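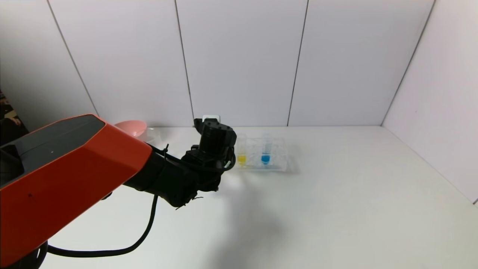

The gripper next to the rack, yellow tube on the left and blue on the right.

We passed 280 demonstrations on the test tube task last night and I'm still grinning! Wing-yan drives the arm, I reset the rack between takes, and every run gets saved, fumbles included (the policy needs to see recoveries too -- my favorite ones to watch back).

The big lesson from July is variety. Our first 50 runs all had the tubes in the same two holes, and the model learned those holes beautifully and nothing else. So now we shuffle the positions and swap the colors before each take. It's slower, but I love how different the runs look from each other. Next up is sliding the whole rack around the table.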